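サイト内検索 キーワードを入力 検索

Stollodow計画 進捗報告（第2期）
把持ハンドおよび制御装置の比較試験について

2025年11月
提出先：Rakena 助成担当 Serpil Gökçe 様
報告者：Skevcombe 作業支援ロボット研究室 Haris Hashmi

はじめに

前回の報告書では「次回は数字をお見せできる見込みです」と書きました。今回は数字があります。ただし申請書の計画欄に書いた数字とは少々違います。計画では今期末までに3000回の把持試行を終えることになっていましたが、今日までに終わって記録の確認も済んだのは1684回です。差分の理由は後の節に書きますが、先に申し上げておくと、大半は技術的に高尚な理由ではありません。

Gökçe様からは、前回の面談で「専門用語を減らし、失敗したことも書いてほしい」とのご依頼をいただいています。前半のご依頼には努力で、後半のご依頼には豊富な材料でお応えします。

今期の目的（申請書より再掲）

家庭や小規模な倉庫で扱われる、形も硬さも揃っていない品物を、ロボットアームで持ち上げて決められた場所に置く。そのときに、ハンドの指先、カメラの取り付け位置、制御装置のどれを替えると結果が一番変わるのかを調べる。以上が目的です。申請書ではこれを三頁かけて説明しましたが、審査員の方から「要するに何を買えばいいのか知りたいのですね」とのコメントをいただきました。そのとおりです。

比較の対象は次のとおりです。

指先：2種類。従来使ってきた硬い指先と、表面に柔らかい樹脂を貼った指先です。以下それぞれ「硬」「柔」と書きます。正式な部品番号もあるのですが、実験ノートには誰も正式な番号で書いていません。

カメラ：手首に付けたものと、作業台の側に固定したもの。それぞれ単独の場合と併用の場合を見ています。

制御装置：これまで使っていた自作の制御箱と、今期の予算で購入したDistbridgeの制御装置。前者は箱というより、箱に入りきらなかった何かです。

試験の環境

作業台はアルミの溝付きのもので、その上に大理石模様の面を敷き、品物を置いています。大理石模様を選んだのは、見た目の高級感のためとよく誤解されますが、単色の背景でばかり認識が通ってしまうのを避けるのが目的でした。模様の筋を品物の輪郭と取り違えるかどうかを見たかったのです。実際に効いたのは模様よりも表面の艶のほうで、これについてはカメラの節で弁明します。

アームの位置合わせは、今期に入ってから手順を書面にしました。それまでは「いつもの感じで」という手順が口頭で伝わっており、私が出張すると「いつもの感じ」の解釈が変わりました。書面にしたところ、私自身の「いつもの感じ」が手順から外れていたことも分かっています。その時期の試行は集計から除きました。計画との差分の一部は、つまり私です。

品物は、紙のロールのように軽くて潰れやすいもの、金属トレイのように光って薄いもの、砂遊びのシャベルのように細長くて重心の分かりにくいもの、置物のように重さの偏ったもの、布のスリーブのように持つ場所によって形が変わるものを選びました。研究用の標準物体一式も申請時に検討しましたが、標準物体は標準的な家にはあまり置いてありません。経理からは、玩具の領収書について丁寧な問い合わせをいただきました。こちらも丁寧に回答し、受理されています。
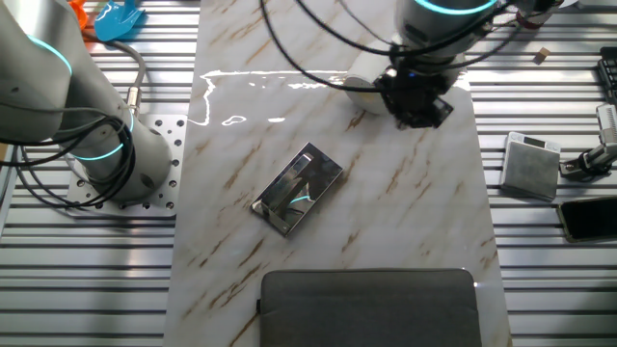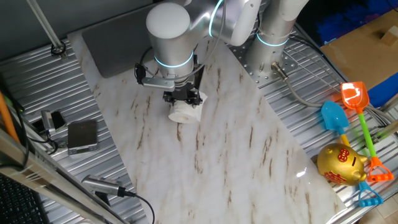
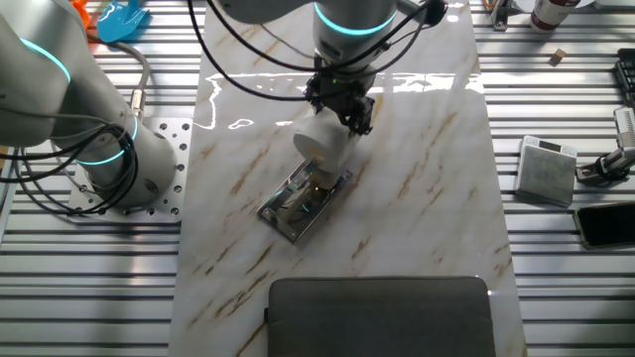 図1〜3　Skevcombeの作業台での把持試験。図1は金属トレイの上方にハンドを下ろしたところ、図2は2指の平行ハンドでトイレットペーパーを保持しているところ、図3は白い円筒形の物をトレイの位置で保持しているところ。

結果その一：指先

申請書では「柔らかい指先のほうが、あらゆる品物で優れると予想される」と書きました。「あらゆる」という語を書いたのは私ですが、今なら消します。

紙のロールについては、予想どおり柔のほうが扱いやすい結果でした。硬の指先では、落とさないように握る力を上げると潰れ、潰れないように下げると手首を傾けた途端に滑ります。両者の間にちょうどよい力の範囲はあるのですが、その範囲が狭く、しかもロールの残量によって動きます。新品で調整した値を使いかけのロールに当てはめると、きれいに楕円形になります。試験後のロールは研究室の備品として通常の用途に回していますが、楕円形のものはホルダーの中で律儀に音を立てて回ります。

柔の指先では、この範囲が広がりました。力の値を変えずに新品から使いかけまで通せた、というのが現場としては一番ありがたい点です。

一方、金属トレイでは柔が苦戦しました。薄い縁を挟むと樹脂がたわみ、トレイがゆっくりと向きを変えます。持ち上げた時点では成功と記録され、運んでいる途中で少しずつ傾き、置くころには申請した角度と違う角度になっている。人間の会議でもよくある現象です。硬の指先では縁をしっかり挟めるため、こうした回り方はほとんど見られませんでした。その代わり、縁から指先が外れるときは何の前触れもなく外れます。

トレイを持ち損ねて落とした件数は、指先の種類を合わせて67件でした。面の上に落ちるだけなので損傷は軽微ですが、音が大きく、隣室から二度、安否の確認がありました。以後、トレイの試験は隣室の定例会議と重ならない時間に行っています。これも試行回数が伸びなかった理由に数えています。

細長い玩具については、指先の種類よりも「どこを持つか」が結果を決めました。柄の中ほどを持てばどちらの指先でも運べ、端を持てばどちらでも垂れ下がります。指先の比較試験としてはあまり役に立たない品物だったわけですが、次に述べるカメラの比較では役に立ちました。購入費は無駄になっていない、と強調しておきます。

布のスリーブは、今期の集計にはまだ入れていません。何をもって成功とするかの定義が決まらないためです。角を摘まんで吊るした状態を「把持成功」と呼ぶべきだという意見と、それは洗濯物だという意見があり、双方に理があります。次期の最初の打ち合わせで決めます。

結果その二：カメラ

カメラについては、当初「固定カメラだけで足りるはずだ」という見込みを立てていました。手首カメラはケーブルが増え、手首が重くなり、配線の取り回しで人の機嫌も悪くなるからです。

見込みは半分当たりました。品物がどこにあるかを大まかに知るだけなら、固定カメラで足ります。ただし、ハンドが品物の真上に来た瞬間、固定カメラから見ると肝心なところがハンドとアームに隠れます。一番見たいときに一番見えない、という構造は、設置の角度を変えても別の形で戻ってきました。手首カメラはそこを埋めてくれます。シャベルの柄のどこを挟むかを最後に決め直す場面では、手首カメラの有無がはっきり効きました。

併用の場合、二つのカメラの意見が食い違うことがあります。現在の処理では、品物から遠いうちは固定カメラを、近づいたら手首カメラを信用します。切り替える距離を最初に決めたのは私の勘で、その後に系統的に振って調べたところ、勘とは違う値のほうが良いことが分かりました。切り替え距離を変えた日付は記録に残してあります。

艶の件です。作業面が照明を反射し、明るい帯になって写ります。この帯の中では模様も品物の輪郭も消えます。認識のほうは、輪郭が消えると「何もない」と言うときと「大きな白い物がある」と言うときがあり、後者の場合、アームは自信を持って光を掴みに行きます。見学に来られた方には好評でしたが、試行としては失敗に数えました。

鏡のように光るトレイは、さらに厄介です。トレイの中にハンド自身が映り込み、深さの値が、トレイの底よりもずっと下を指すことがあります。アームがその値を信じて降りていくと、作業面に当たる前に力の上限で止まります。安全機能が予定どおり働いたという意味では良い知らせで、Distbridgeの装置になってからは、止まったあとに理由まで表示してくれるようになりました。表示される理由は「予期しない接触」です。こちらとしては、いくらか予期していました。

対策として、トレイだけは深さの値を使わず、縁の輪郭と、あらかじめ測っておいた高さから掴む位置を計算する方法に替えました。反則ではないかという指摘が研究室内でありました。トレイを見分けられた時点で高さを知っていてもよい、というのが私の立場です。報告書の表では、この方法を使った試行を別の行に分けてあります。比較に使われる際はご注意ください。

艶消しの面に敷き替えるという、誰でも思いつく対策も当然検討しました。家庭の台所の天板が艶消しに揃う見込みがないため、艶のあるまま続けています。次期には艶消しの面でも同じ手順を通し、艶でどれだけ損をしているのかを示す予定です。

結果その三：制御装置

Distbridgeの制御装置は今期最大の支出でした。したがって、良い結果を書きたい気持ちが報告者にあることを、先に開示しておきます。

動きの滑らかさは、隣で見ていて分かる程度に良くなりました。自作の制御箱では、ゆっくり降ろすときに細かい震えが出ることがあり、軽い品物を置く瞬間に指先が品物を小突いていました。新しい装置では、同じ速度の設定で小突く場面が減っています。ロールのような転がる物を置く試験では、この差が成功率にそのまま出ました。

悪いほうも書きます。まず、導入に予定より長くかかりました。説明書は詳しく、よくできています。ただし説明書が前提としている設定と、届いた装置の設定が一箇所だけ違っていました。その一箇所を見つけるまでに、我々は自分たちの配線を疑い、アームを疑い、最後にはお互いを疑いました。問い合わせへの返事は翌日に届き、内容は一行で、正しいものでした。問い合わせるのがもっと早ければよかったという点は、研究室の手順書に書き加えました。

次に、停止からの復帰です。自作の箱では、止まったら電源を入れ直せば動きました。雑な作りには雑なりの良さがあります。新しい装置は、安全のために復帰の手順が決められており、手順を飛ばすことができません。正しい設計だと思います。トレイの試験で何度も止まる日には、正しさが身に染みました。

なお、アームを同じ台の上で二本使う構成も今期のうちに立ち上げています。二本とも新しい装置につないだときの挙動については、衝突を避ける設定がまだ慎重すぎ、片方が動いている間、もう片方が礼儀正しく待ち続けることがあります。安全側に倒してあるので危険はありませんが、作業時間の比較に使える段階ではないため、今回の集計では時間の数字を外しました。

計画との差分

試行回数が計画に届かなかった理由を、影響の大きかったものから並べます。

制御装置の導入の遅れ。上に書いたとおりです。

位置合わせのずれによる集計からの除外。試行はしましたが、数えていません。除外した分の記録も保存してあり、ご希望があれば提出します。読んで楽しいものではありません。

カメラの切り替え距離の変更に伴うやり直し。変更の前後を混ぜて集計すれば回数は見栄えがしますが、指先の差なのか距離の差なのか分からなくなるので、やり直しました。

品物の交換。紙のロールは消耗します。申請書の消耗品費にトイレットペーパーを計上しなかったのは見通しの甘さでした。今期分は少額だったため研究室の経費で賄っていますが、次期の予算表には一行足してあります。項目名については経理と相談中です。

騒音への配慮。隣室の皆さまにはご理解をいただいています。

3000回という目標そのものを下げるかどうかも考えました。現時点では下げない方針です。指先とカメラの組み合わせごとに見ると、試行の足りない組がまだあり、特に「硬の指先・固定カメラのみ・艶のある面の反射の中」という、誰もやりたがらない組が薄くなっています。誰もやりたがらない組から先に埋める順番表を作り、今月から使い始めました。評判は芳しくありません。

予算の執行状況

装置費は、制御装置の購入でほぼ使い切りました。内訳は別紙の表のとおりです。指先の樹脂は、当初予定していた既製品をやめて切り売りの材料を貼る方式にしたため、予定より安く済みました。貼り替えの手間は人件費の側に現れていますが、表ではその関係が見えにくいので、ここに書いておきます。

旅費は、今期は使用していません。発表を予定していた研究会には、比較の表が埋まってから行くことにしました。埋まっていない表を持って行くと、質疑の時間がすべて空欄の話になります。

残額のうち一部を、手首カメラの予備の購入に充てたいと考えています。現在の一台が故障すると、併用の試験が全部止まります。ケーブルの根元に曲げの癖がついてきており、見るたびに予備が欲しくなります。費目の変更に当たるかどうか、ご判断をお願いいたします。

安全に関する報告

人に関わる事故はありません。アームの動作中は作業台に手を入れない、という規則を続けています。落とした品物をつい拾おうとする人が出るため、拾うための時間を試行の間に組み込みました。これで試行の間隔は延びましたが、規則を守るための意志の力が要らなくなりました。

力の上限による停止は、すべて記録に残っています。停止のたびに、上限の値を上げれば続けられるという提案が出ますが、採用していません。

次期の予定

残りの試行を埋めることを最優先とします。順番は前述の表に従います。

艶消しの面での対照試験を行います。面の取り替え自体は簡単な作業ですが、取り替えるたびに固定カメラの位置合わせをやり直すため、まとめて行います。

布のスリーブの成功の定義を決めます。決まらない場合は二つの定義で別々に集計し、読む方に選んでいただきます。

硬と柔を片方ずつ組み合わせた指先を試したいという提案が研究室内から出ています。トレイの縁には硬が、紙のロールには柔が良いのなら片側ずつ付ければよいのではないか、という発想です。両方の長所が出るか両方の短所が出るかは、やってみないと分かりません。部品は手元のもので足りるので、本試験の合間に小さく試します。今回の助成の範囲に入れるかどうかは、結果を見てからご相談させてください。

二本のアームの待ち時間については、Distbridgeに設定の相談を出しました。今回は早めに出しています。

お願いしたいこと

一、手首カメラの予備の件について、費目変更の要否をご判断ください。

二、中間審査の資料に載せる成功率は、トレイの別方式を含めたものと含めないもののどちらがよいか、ご指示ください。当方は両方を並べることを希望しますが、資料の様式に欄が一つしかありません。

三、現地視察をご希望の場合は、隣室の定例会議のない午後をご案内します。トレイの試験をご覧になりたい場合は、その旨を事前にお知らせください。耳栓は研究室に備えてあります。

添付
別紙1　組み合わせ別の試行結果表
別紙2　予算執行表
別紙3　位置合わせ手順書（改訂版）
別紙4　集計から除外した試行の一覧と除外理由

別紙1の「備考」欄には、実験ノートの書き込みを転記した箇所があります。表現の砕けたものは改めましたが、「光を掴みに行った」だけは他に言いようがなかったため、そのまま残しました。

以上
Haris Hashmi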